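Two-arm cell for motor sub-assembly: what should we budget besides the arms?
Posted in Shop Equipment > Planning and Purchasing

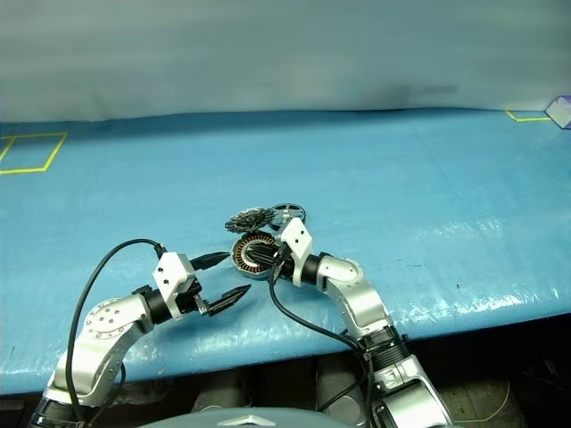

We rebuild small electric motors and want to put a two-arm robot on the bench step where the parts get staged and put together. I have a quote in hand and need to turn it into a full number by February. The parts are the usual three for us: a flat finned rotor disc, a black ring, and a stator with copper windings, which is the one the right gripper has hold of by the center. We have yellow tape zones on the table for where things go, and the table has a blue sheet over it. The quote from Poditz covers both arms, two-finger grippers, and 11 hours of setup help. It does not cover fixtures, spare fingers, guarding, or training. We do 40 motors on a normal shift. What line items do people forget, and is it better to buy or lease the first one?
-- falstead_bench

mollah_rewinds
We went through this at a shop the same size as yours. The arms were the part of the budget we got right. These are the ones we missed:

Spare gripper fingers. Buy at least 2 sets with the order. Ours wore at the tips, and the lead time on replacements was longer than we could stand.
Softer finger pads for anything with exposed windings. Holding a stator by the bore is fine as long as the grip force is set low and the fingers never swing out into the copper. Ask for a force setting you can lock.
Fixtures. Tape is OK for a trial. For production you want nests that hold each part in one position, and a sheet that can wrinkle should come off the table before you start. We paid $1372 for a set of machined plastic nests from Diston, and that was one motor size. Multiply by however many sizes you run.
Cable management. Leave money for clips and sleeves. A gripper cable that hangs down to the table will catch on a part sooner or later.
Setup time. 11 hours is not enough for two arms. It will get you moving parts from one zone to another. It will not get you a cycle you can leave running. Ask Poditz for their day rate now, while you still have some leverage -- it goes on the quote easier than it goes on later.

On buy or lease, we leased for the first year and bought at the end of it. The lease cost more in total, but it came out of the operating budget and we didn't have to wait for capital approval. Read the return terms. Ours made us pay freight both ways.

ohm_again
just buy used. arms last forever, we got ours cheap and its been fine. you dont need training either, the manual is ok

kdr_planning
I would be careful with the used route unless you know the controller version and can still get software for it. Grippers are often sold separately too, so check what is in the crate.

One thing to add to the list above is a risk assessment. Even if the arms are sold as safe to work beside, somebody has to sign off on the whole cell, including the fingers and the part being held. Get a price for that before you price guarding, as it may change what guarding you need.

Also work out your cycle time before you commit. At 40 a shift you have a lot of slack, and one arm with a good nest might do the job. Two arms make sense if one has to hold a part while the other fits something to it. Ask Poditz to run your own parts both ways and send you the times in writing.

falstead_bench
Thanks. I've asked for the day rate and for a one-arm price. Nests for three motor sizes are going in as their own line.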